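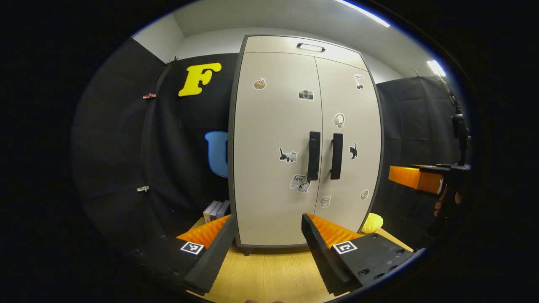 Figure 3. Wrist view from a hand-held gripper facing the two-door cabinet, fingers open. The second gripper enters at right.

4.2 Cabinet task

The cabinet task forms part of the Kurkus set and was recorded with the same pair of hand-held grippers as the table-top tasks in Section 4.1. Each gripper carries its own wide-angle camera, and the two streams are stored separately and aligned by timestamp. One demonstrator works both grippers. A demonstration starts with the doors shut and both tools held clear of the cabinet, and ends when the doors have been opened, released and closed again.

We collected 446 demonstrations of this task. Of these, 87 were removed during checking, mostly for lost tracking in one of the two streams, or for a grasp made on the edge of a door instead of on its handle. Failed first grasps followed by a successful second attempt were kept. Earlier trials with the Mulcahy baseline suggested that a policy trained only on clean grasps has no useful response when a finger slips from the bar, and we wanted such recoveries to be present in the training data.

Handles are a difficult target for a wrist camera. They are narrow and dark, and at close range they are often hidden by the fingers. The orange pads stand out well against the black parts of the tool and give a steady reference for finger opening, which we estimate from the square markers on the two sides. Where one marker is lost, the opening is taken from the other on the assumption that the fingers move symmetrically. Where both are lost for more than 4 consecutive samples, the segment is marked as unusable.

Pale, flat doors offer few features for visual tracking. Stickers were therefore placed across them, and large coloured letters were fixed to the black curtains behind. 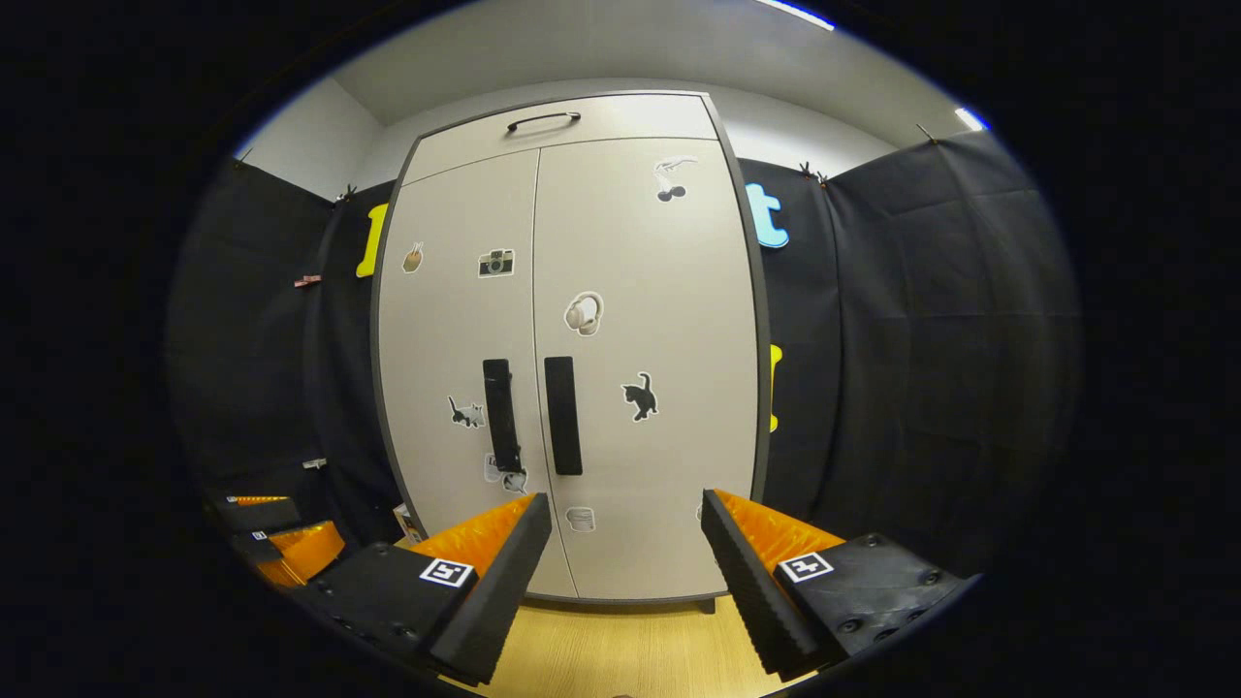 The starting pose of each gripper was varied between demonstrations in height, distance and angle. The demonstrator was told to approach at an even pace, to pause briefly before closing the fingers, and to keep the cabinet in view of at least one camera throughout. No order was set for the two hands. This produced a mixture of one-handed and two-handed openings, which we label but do not balance.

Camera poses were recovered offline with the Urkau pipeline. A map was first built from a slow sweep of the enclosure, and each demonstration was then located within it. Drift was greatest when a camera came close to a door, as most of the view was then filled by a single plain surface. We did not correct these segments by hand. A demonstration was dropped if the recovered path contained a jump larger than the finger opening.

For the experiments in Section 5, a random subset of 174 demonstrations was drawn from those that passed checking. The held-out demonstrations were used only for choosing the action horizon. All policies receive the two wrist views and the finger openings as input, and predict relative motion for both grippers. No fixed external camera was used in training.

Contact: data desk, Wendex | © Wendex. All rights reserved. | Back to top
We use cookies to improve this site. By continuing to browse you accept our use of cookies. Accept | Manage settings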